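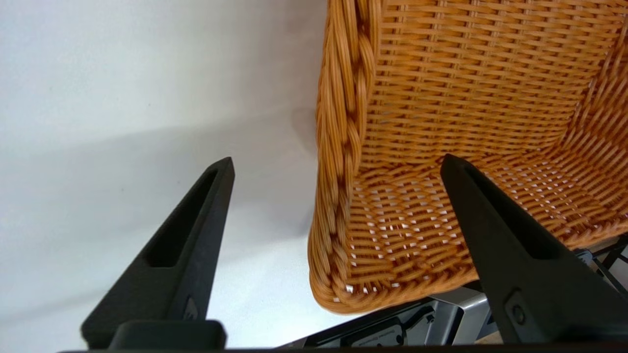 Slotted fingers, wide open, orange basket. Wrist camera.

September 26, 2020

Finger comparison, day two. Stock Trarer fingers against the slotted ones from Trerkine. Both sets are black, so check the part number on the bag before mounting. I got this wrong once in July and lost a morning to it.

Objects: the two wicker baskets, orange and dark brown, on the white table. I picked them because the rims are bad for us. The strands are twisted, so a flat pad only touches the high spots, and the weave lets light through and upsets the depth reading.

Settings to start: opening speed 100, closing speed 50, force limit at the controller default. I left the wrist camera exposure on auto and regretted it. Anything near the white wall blows out once the arm turns that way. Fixed exposure next time, and write the value on the sheet.

Stock fingers first. They hold the orange rim if you come in square. Come in at an angle and the tip rides up on the braid, and the basket turns as soon as it leaves the table. Stopped the set early and changed over. The swap takes longer than it should because the left screw is hard to reach with the wrist in its parking position. Park it palm up.

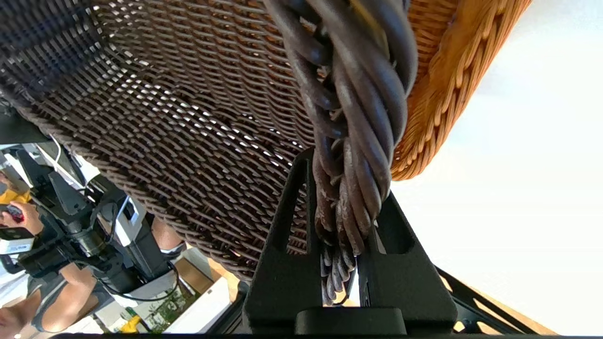 The brown basket is the harder of the two. The handle is thick and it frays where the fingers press, so every grasp starts on a slightly different surface from the last. With the slotted fingers I aim for the twisted part and let the jaw close in a V around it. Raising the force did not help much and it chews the cane. I put the limit back to default and will leave it there for the rest of the baskets.

Teleop notes: the lag I complained about yesterday is gone after moving the controller to its own port. The cable still wants to loop under the arm on long reaches to the left. Needs another clip.

Corner grasps on the orange basket next, one arm, fingertips inside the rim. It hangs tilted with the left side low. Good enough for moving it across, no good for setting it down flat. Logging stopped at frame 933 on one run, disk full. Cleared the old Stoturdale recordings and carried on.

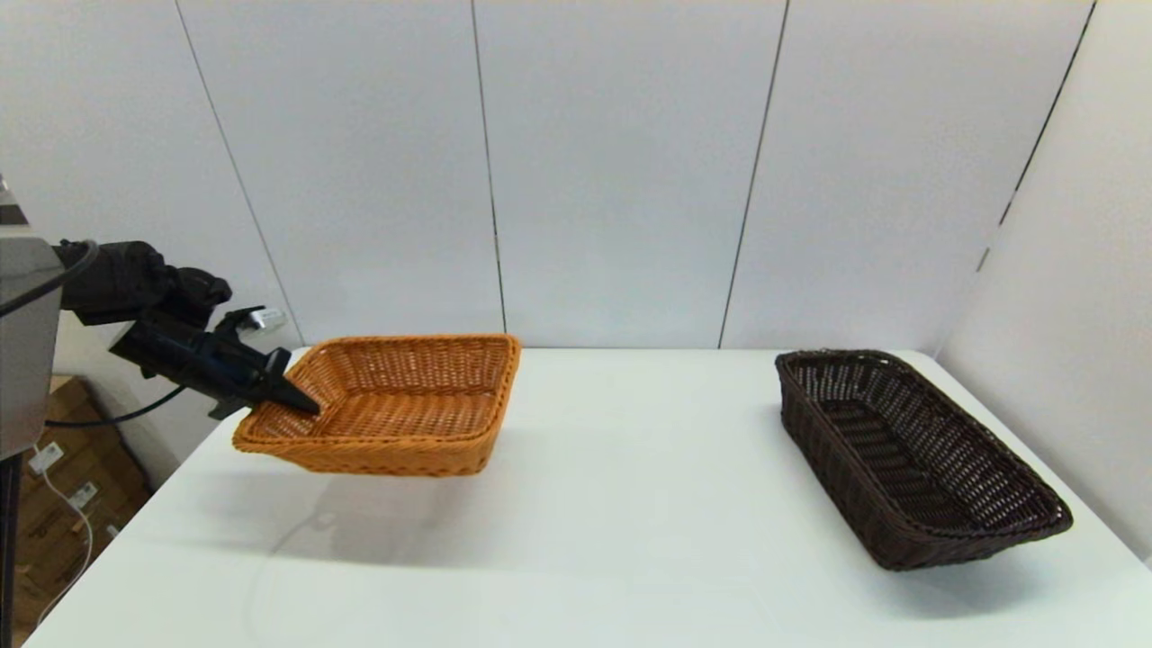
Yusuf thinks the tilt is a grasp point problem and would show up with either set of fingers, so the corner runs should not count in the comparison. He would grip at the middle of the short side and run the whole thing again with both sets. Fair. I'll keep the corner runs in a separate folder.

To do:
Fixed exposure on the wrist camera
Cable clip, left side
Mid-side grasps, stock and slotted, same speeds
Ask Trerkine if the slotted fingers come with a softer pad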